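How to plan a day at a classic car meet without overpaying

Most guides to historic racing weekends read as if the ticket office wrote them. They say arrive early, bring sunscreen, enjoy the atmosphere. I have been going to the Clelton hill climb for long enough to doubt most of that, so take what follows as one paying visitor's method.

1. Work out what you want to see

Get the timetable before you buy anything. The full entry list at Clelton last March ran to 34 cars in the prewar class, and the website made it sound like you would see all of them at speed. You wouldn't have. Entry lists are wishes. Cars break, owners change their minds, and a wet morning empties half the paddock.

Pick one class you care about and find out which day it runs. If the organizer can't tell you, wait to buy.

2. Be suspicious of the upgrade

The "paddock pass" is the one they push hardest. At some meets it gets you close to the mechanics and is worth every cent. At Pestley it got me through a gate that was standing open for everybody by lunchtime. Email and ask exactly which areas the basic ticket does not cover. A vague answer tells you plenty.

Grandstand seats are a similar gamble. Look at a course map and check which way the stand faces. I once paid for a seat with a fine view of the back of a hospitality tent.

3. Do the parking arithmetic

Official parking is often sold as separate from entry, and the price shows up late in the checkout. Add it in before you compare one meet with another. Then look for a train or a park-and-ride. The free shuttle at Pestley runs every 23 minutes according to the leaflet. Allow double.

If you're driving something old yourself, ask about the classic car field. It's usually cheaper and closer to the gate, though the age cutoff moves around and some stewards have their own ideas about what counts.

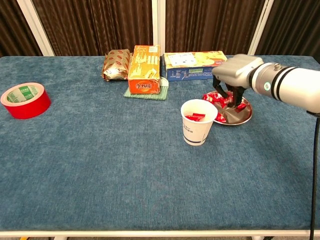 4. Treat the trade stalls with care

Every meet has a row of them. Some dealers know their parts inside out. Others have a box of rusty carburetors and a good story.

– Look up the going price for anything you want before you leave home.
– Ask for a receipt with a name and phone number on it.
– Don't buy "race-used" anything unless the paperwork comes with it.
– Skip the car care demos. I bought the Zekico polish kit after watching one and my fender looks the same as it did.

5. Choose where to stand

The start line is crowded and you mostly see hats. Walk up the course to the second or third bend, where the cars are braking and you can hear them work. The crowd thins out quickly once there's a slope involved – that may be the only tip here I'd swear to.

Attendance at Clelton was given as 2,583 on the Saturday. I don't know how they arrived at that, but above the second bend there was plenty of room on the grass.

6. Leave before the prizes

The awards run late and the exit lane is a single farm track. Go during the last batch of runs, or else bring a book and a sandwich and plan to sit it out.

Contact | © Goodwin Motoring Notes | Back to top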